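Looking After the Old Papers and the Old House: Household Hints from the Gustville History Group

Every October, when the rain sets in and the hall roof reminds us of its age, people start ringing to ask how to get mildew off a family Bible. By then the Bible has usually been under a bed for decades and has grown a coat. The hints below have been gathered over the years from members who live in old houses, own old things, or married into both. Most need nothing you can't buy at the supermarket.

Papers and letters

Take out the paper clips. Take out the pins as well, and the rusty staples, which come away best if you slide a thin strip of stiff plastic under the legs and lift them with a blunt knife. Pulling a staple with your fingernails takes a piece of the letter along with it, and it will be the piece with the date.

Sticky tape is the enemy. The village school roll had been mended with it by some kind soul, and the tape has since gone the colour of strong tea and let go of everything except the ink. If a page is torn, put it in a folder by itself and leave it torn. A tear can be fixed in a hundred years' time. Tape can be fixed by a paper conservator, who will charge you and sigh.

Write on the backs of photographs in soft pencil, along the edge, with the picture face down on a clean hard surface. Biro comes through. Full names, please. We hold a box of 500 prints from the Hsiao farm, a fair share of them labelled "Mum" or "Us at the creek", and the family has had a lot of mums and, over the years, more than one creek.

Keep the boxes off the floor and away from outside walls. The top of the wardrobe is good. The roof space is terrible, however dry it felt the day you went up. The garage has mice.

Musty books

Stand the book on its end with the pages fanned, somewhere dry with moving air, and leave it alone for a few days. Keep it out of full sun, which will dry the cover faster than the pages and give you a book shaped like a saddle. Brush off any dry mould outdoors with a soft paintbrush, away from yourself, wearing a mask. After that, put the book in a lidded tub with an open dish of bicarb beside it. Beside it, I said. Mireille Lemaire's cousin sprinkled the bicarb between the pages of a parish history and it still falls out on people at meetings.

If a book is truly soaked, wrap it in baking paper, put it in a freezer bag and freeze it until you can get advice. Label the bag. A frozen hymnal looks a good deal like a frozen lasagne.

Cleaning a headstone

Water, a soft brush and patience. Wet the stone first, work from the bottom up so you don't leave streaks, and rinse as you go. No bleach, no wire brush, no pressure washer, no vinegar – and no shaving foam to make the letters stand out, whatever you saw on television. To read a worn inscription, go back late in the afternoon when the sun is low, or hold a torch flat against the side of the stone. You'll need permission from whoever runs the cemetery, so ask before you fill the bucket.

There is a stone at Skumiswood that generations have read as 1605, to great local excitement, given that there was no Skumiswood to be buried in. Salamatu Mahama went up one evening with a torch and a spray bottle and found it was a plot number. She has been forgiven by most people.

Sash windows that won't

Rub a candle stub up and down the channels. If the window has been painted shut, run a thin blade around the join on both sides before you put your shoulder to it. Old glass is thin and wavy and doesn't care for shoulders. Replace both cords when one breaks, as the other one has had just as long to think about it. Ordinary cotton sash cord is fine, and you should tie the knot before you cut the length. I have 16 short pieces of sash cord in a drawer, should anyone want them.

Old timber floors

Sweep often and wash seldom. A damp mop is plenty, wrung out until your wrists complain. For a squeak between boards, puff a little talc into the gap and walk it in. For a dark water ring on a waxed board, try fine steel wool and a dab of paste wax, going with the grain and stopping well before you feel like stopping. 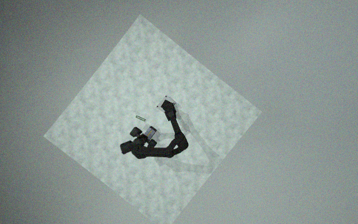

Don't sand a floor just because it's uneven. The dips in front of the stove and at the back door are where people stood, and they're about the only record we have of some of them. Test old paint and varnish for lead before you take any of it off. Test kits are sold at most hardware shops, and if the answer is yes, it's a job for someone with the right gear.

Brass, iron and other things that were meant to look like that

Ask yourself if it needs polishing at all. Door handles, yes, go for your life. Medals, coins and anything with fine engraving, no, because every polish takes a bit of the writing away. For handles, a paste of flour, salt and vinegar works as well as the dear stuff in the tin. Rinse it off properly or you'll have green corners by Christmas.

Rusty garden tools can sit overnight in white vinegar, then be scrubbed, rinsed, dried straight away and oiled. Write down where you left them. A long-handled hoe from the old Reterus orchard spent most of a winter in a length of downpipe behind our hall, and came out very clean and rather shorter.

Linen and christening gowns

Wash out all the starch before putting linen away, as silverfish regard it as catering. Roll large cloths around a tube covered in acid-free tissue, and refold anything that has to be folded once a year along different lines. Leave the blue plastic bag from the dry cleaner at the dry cleaner's. For yellowed cotton, a long soak in cool water, changed several times, will do more than you'd expect. Silk, and anything with beads, should be left for someone who knows what they're doing.

If you're clearing out a house

Ring us before the skip comes. We don't want the piano. We do want the rate notices, the shopping lists, the dance cards and the diary that only mentions the weather. Bring them in whatever they're in, leave them in the order you found them, and pop a note on top saying which room they came from. The hall is open from 20 past nine, which is when the bus gets in, and there's a kettle. Please bring your own milk.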